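Can a Robot Do the Fiddly Jobs Yet? A Morning at Brutness
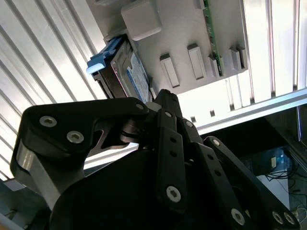

The woman who runs the automation bench at Brutness has been asked the same question at every family dinner for years: when is one of these things going to fold my laundry? She laughs about it, and then she answers it properly, for quite a long time.

"Laundry is brutal," she says. "A towel never has the same shape twice. Give me a hard drive any day. It's stiff, it's a box, and it stays a box when you push on it!"

Drives are what her team has been working on since August. Brutness takes in retired office computers and strips them for parts, and one of the dullest jobs on the floor is getting the disk and its plastic caddy off the panel that holds it. A person with some practice does it without looking. The robot has to find the drive, get a fingertip against it, work out which way it wants to go and ease it along without bending anything nearby.

"People see the hand and think the hand is the clever bit," she says. "I love the hand, don't get me wrong. But the hard part is knowing when to stop pushing."

They went through 4 sets of fingers before settling on the present ones, and she can tell you what was wrong with each (the second set, apparently, was lovely to look at and slipped constantly). The software is called Lindetti, and it keeps a record of every try. When I visited the count stood at 1,367, a number she read off with real delight.

So how good is it? On the caddies it knows, she says, it now gets almost 100 drives out in a shift with a person standing by. The person is still faster. "Oh, much faster. I'd lose that race with my lunch in one hand, and I mean I'd win it. The robot would lose it. You know what I mean."

Where it struggles is with anything new. A latch on the other side, a label that has peeled up, a cable somebody tucked in the wrong place ten years ago. Her colleagues on the floor have started setting aside the odd ones for her, and she takes them home in her head, she says, and thinks about them in the shower.

I asked about the kitchen. Would she trust it with her dishes?

"Plates, maybe. Mugs, I'd watch. Wine glasses, no chance, not this year." She thinks loading a dishwasher is closer than most people believe and wiping down a counter is further off, as wiping means judging how dirty a thing is and how hard to rub. "My mother can do that with her eyes shut. I have no idea how to write it down."

Next on her list is putting a drive back in, and she wants to start before the new shelving arrives.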